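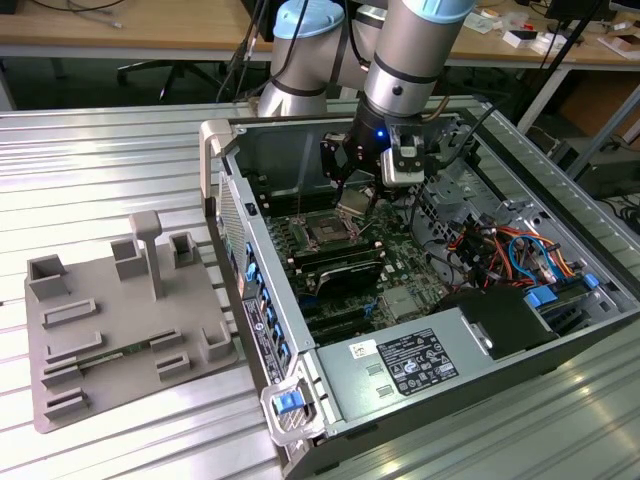

Posted by the bench diarist, 3 December 2025

Tower on its side on the ribbed table, side panel off. Reference 226 in the Ilemar list. I have wanted to get into this one since October, when the Bondari lot was cleared.

Layout as found. Green motherboard, memory slots in parallel rows. CPU socket is the square metal frame type with a retention lever. Power supply runs along the lower half of the case, with a black regulatory label and a small white barcode sticker to the left of it. Copied the reference onto the sheet and left both labels in place. Fokell wants them kept with the housing.

Wiring is the slow part. Red, orange, blue and black, bundled through the chassis toward the drive side. I drew the routing before deciding on any order of work. The drawing took 15 minutes and is ugly but legible. Blue latches at the drive end, black plastic housing under the wires.

The case itself is better thought out than I expected. Carrying handles, colored releases, perforated vent. Heavy sheet metal though, and my wrists noticed when I laid it down.

Order for the sheet: memory, heatsink, processor, drives, supply. Lacroix does the supply last on everything and I have stopped arguing.
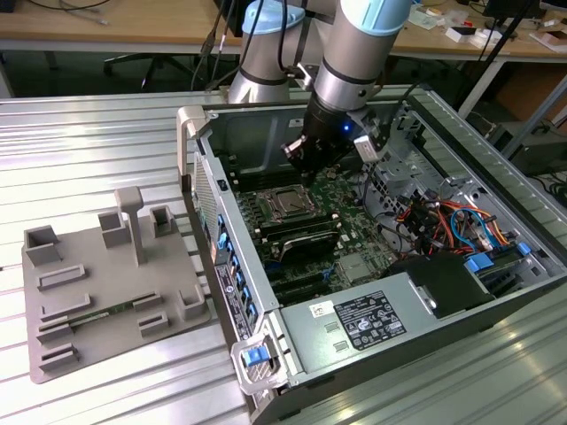

Open tower, memory slots and processor area.

Sheet 2 covers the board only. The finned heatsink is black and sits across the board below the processor, so it gets its own line. Left a column blank for slot numbers, to be filled in from the print on the board when I have the magnifier.

Need 5 more antistatic bags, the medium size. Also a tray with a lip for the screws. The flat one is no use on a ribbed surface.

Stopped at the end of sheet 2. Lunch was late. Tomorrow the drive side, then the label transcription if the light is decent.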